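# About Toivonen

Toivonen supplies tableware to schools, residential homes, small hotels and private households. The company was formed when two family businesses, a wholesale china dealer and a shop selling kitchen goods, were brought under one roof. It has traded under its present name for 18 years and now employs 33 people across its warehouse, showroom and office.

Our principal business is the selection and sale of ceramic bowls, plates and serving dishes for daily use. We buy from established potteries and from smaller workshops, and we place repeat orders wherever possible so that customers may replace a single piece without replacing a set. Patterns are normally kept in stock for several years. When a pattern is to be withdrawn, account customers are notified in writing and may place a final order.

The company maintains two house ranges. Bornis consists of plain white ware intended for dining rooms where dishes are washed and stacked many times a day. Rorel is made up of patterned pieces, sold singly, which may be combined with the plain range or with one another. Decorated bowls remain the most frequently requested items in our showroom, and customers are encouraged to compare several before placing an order.
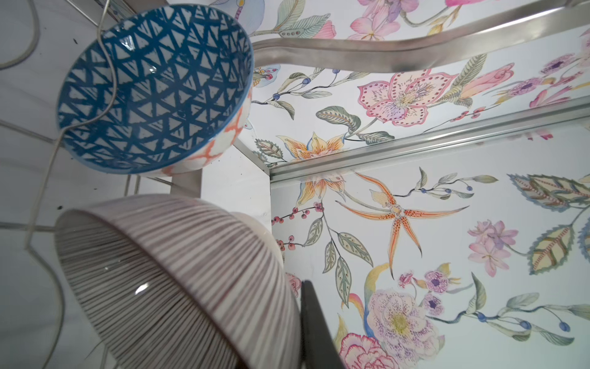
*Patterned and striped bowls. The blue-and-white design is a lattice of interlocking triangles.*

All deliveries are inspected on arrival at our warehouse. Staff examine the rim, foot and glaze of each piece, and items with chips or cracks are returned to the maker. Pieces with slight variations in color or brushwork are accepted, as such variations are usual in painted ware. Items with minor glaze faults are sold separately at a reduced price and are clearly labeled.

Orders are packed by hand in divided cartons. Bowls are wrapped individually and placed on their sides, with larger pieces at the bottom. Breakages should be reported within 3 days of delivery, and replacements are sent without charge when the pattern is in stock.

In January the company completed the transfer of its storage and packing operations to the Flurex building. The showroom remains at its previous address and is open to trade and private customers on weekdays. Groups wishing to view the full collection are asked to make an appointment through the office.

Page last revised Feb 11, 2016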